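ホーム | バックナンバー | 暮らしのメモ | お便り | 購読する

印刷する | メールで送る

くらし便り　2025年5月20日
種まきの季節と、たまりにたまった種袋の話

連休が明けたら、ベランダの朝顔がもう双葉を出していました。早い! 去年は5月の終わりになってもうんともすんとも言わなかったのに、今年は土を替えたのが効いたのか、単に陽気がよかったのか。とにかく毎朝コーヒーを持って見に行くのが楽しくて、そのせいで二度も電車に乗り遅れています。

さて今回は種の話です。先月号で「余っている種があったら交換しませんか」と軽い気持ちで書いたところ、編集部の郵便受けがちょっと大変なことになりました。届いた種袋、約300袋。ありがとうございます、ほんとうに。バジル、オクラ、コスモス、名前の書いていないもの(「たぶん豆」というメモつき)、それから園芸店カルケフィール(Karkevier)の古い紙袋に入ったままの矢車菊。あのお店の袋、前の葉っぱの模様のほうが好きだったなあ、と裏返したり表に返したりしているうちに午後が終わりました。

種というのは、買うときは楽しいのに、しまうとなると急に面倒になります。わたしは長いことお菓子の缶に全部つっこんでいて、春になるたび缶をひっくり返しては、去年も買った小松菜をまた見つけていました。小松菜ばかり、いったいどれだけ食べる気なんでしょう。

で、ようやく分けることにしました。最初は野菜と花とハーブで分けたのですが、これがうまくいかない。シソは野菜かハーブか、食用菊はどっちだ、と迷うたびに手が止まるんです。次に五十音順。きれいだけれど、まく時期がわからない。結局落ち着いたのは「春にまく」「秋にまく」「いつでもいい、またはわからない」という、じつに大ざっぱな分け方でした。いちばん混んでいるのはもちろん三つ目です。

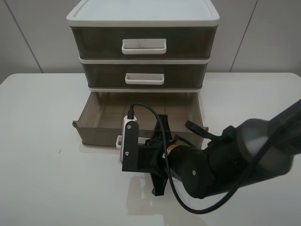
卓上の三段引き出し。半透明なので、閉めたままでも奥がうっすら透けます。

置き場所のことも少し。種は暑さと湿気が苦手なので、台所のコンロまわりや窓辺は避けたほうが無難です。うちは北側の廊下の棚に置いて、乾燥剤を一緒に入れています。海苔についてくるあれで十分ですよ。冷蔵庫がいいという方も多いのですが、うちの冷蔵庫は味噌と漬物でもう満員で、そこに種まで入れたら家族会議になります。冷蔵庫派の方は、出してすぐに袋を開けないこと。結露するので、しばらく室温に置いてからどうぞ。

古い種はどうするか、というお便りもいくつかいただきました。わたしはぬらしたキッチンペーパーに12粒並べて、ふんわりラップをかけ、芽が出るかどうか見ています。半分も出れば合格ということにして、その年は厚めにまきます。ネギやパセリは寿命が短めなので期待しすぎず、トマトやナスはわりと長生き。去年の秋、底のほうから出てきたフレンダンス(Flendance)という名前の混合花の種をだめもとでまいたら、今になって黄色いのがひょろひょろ咲き出して、もううれしくてうれしくて、用もないのに隣の方まで呼んでしまいました。

それから、袋の裏に日付を書くときは鉛筆がおすすめです。油性ペンは紙袋だとにじむし、何より「まいた残り」「また残り」と書き直していくうちに真っ黒になります。小分けにはパラフィン紙の薬包みたいな折り方が便利で、折り図は来月号に載せるつもりです(描くのが遅いので、再来月になったらごめんなさい)。

交換の受け付けはまだ続けています。封筒に種の名前と採った年を書いて、返信用の封筒を2枚入れて編集部まで。名前がわからない種も歓迎しますが、「たぶん豆」はもう足りています。大きなひまわりをお持ちの方がいたら、ぜひ少し分けてください。レンダ(Renda)通りの花壇の端がまだ空いていて、あそこに背の高いのが並んだら最高だと思うんです!

印刷する | メールで送る
シェア 12 | 閲覧 1,696 | コメント 2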